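Our new result is public, so I will write a short thread. The question: when people teach a manipulation task with a hand-held gripper, does the wear of the finger pads change what the policy learns? (1/9)

Most papers report the number of demonstrations and the number of tasks. I have seldom seen the state of the pads reported. In our lab at Odham we also did not write it down, for a long time. (2/9)

For this study we recorded 3000 demonstrations with the same hand-held gripper design. Half were made with fresh pads, half with pads that stayed on until they began to lift from the block. Every recording starts with the fingers wide open over a clear tabletop. (3/9)

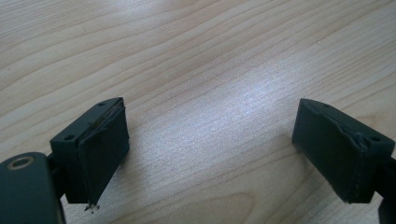 We then trained 2 policies, one on each half. Same network, same batch size of 512, same training time. The only thing we wanted to be different was the pad. The baseline code is Farina, with small changes from us. (4/9)

First finding: on boxes and cups the two policies are almost equal. I expected a bigger difference and I checked the logs several times. Second finding: on thin objects, like a card or a flat key, the worn-pad policy closes too early and a little too high. (5/9)

Our explanation is that people adapt. When the upper edge of a pad is lifting, the operator learns to grip with the lower part, and the policy copies this habit. On a robot with fresh pads the habit has no use – sometimes it does harm. (6/9)

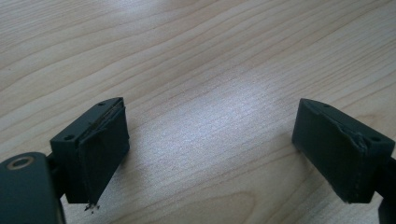
Can you fix it by mixing old and new pads in one dataset? Partly. With 300 fresh-pad demonstrations added to the worn half, most of the early closing went away, but the grip on cards was still less steady than with fresh pads only. (7/9)

A limit I must mention: all recordings come from one table with quite strong reflections, and the wrist view always shows the fingers. So the policy can perhaps see the wear directly, and we cannot separate this from the motion of the operator. We tried to cover the pads in the camera view, and the results were too noisy to report. (8/9)

The recordings are in the Plisside archive, together with a pad log for each session. If your group also keeps such a log, please write to me, also if the format is messy. In December we repeat the thin-object part with softer pads and a second table. (9/9)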